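From: Ryan Ellwood
To: Dindstead teleop list
Date: Jun 18, 2020
Subject: Re: plate task, hand guiding or leader arm?

Glenys Pilkington wrote:

> We have 40 demonstrations of the plate task recorded by hand guiding,
> and the policy trained on them still stops short of the rim or comes
> down on top of it. Before I book more time on the arm, should the next
> batch be done from the leader arm instead? Carnby says their set was
> all remote and they had no trouble, but their plates are thicker than
> ours. Also, does anyone know why my episode lengths vary so much?

Glenys,

I would switch to the leader arm for this one. When you guide the arm by hand you are looking at the plate from above and beside it, and you correct from what you see there. The policy only gets the wrist view. With the leader arm you can work from the wrist view alone, so you are forced to make your moves on the same information the policy will have.

The other problem with hand guiding is your own hands. I went through the first part of your set last night and in several episodes there are fingers or a sleeve at the edge of the picture during the approach. I'd drop those.

On episode length, 3 of the ones I opened have a long pause at the start where the arm isn't moving. I think the recorder was started before the operator was ready. The Quartey script has a trim option for this. Run it on a copy, as it overwrites the files in place.

A few things that helped on the Dasilcombe set:

Start with the gripper in a different spot each time, including some starts where the plate is only partly in view.

Slow down near the rim. Steel throws back a lot of light there, and fast passes gave us very little to work with.

If you miss the grasp, back off and try again in the same episode. We kept the retries and they were worth having.

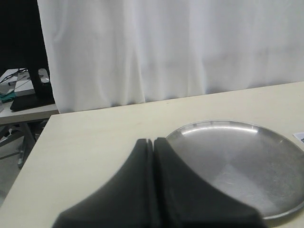 Keep the fingers closed until you are over the edge you mean to pick up, then open them - we had two operators doing it differently and the policy learned a mix of both. Agree on one way before anybody records.

As for how many, Dasilcombe ended up with 326 episodes and I would not plan on fewer for a shiny plate. You don't need the 3,000 that was mentioned on the last call. That figure was for the whole set of kitchen tasks.

I can send you the operator notes we used. They need some cleaning up first, so it may be July.

Ryan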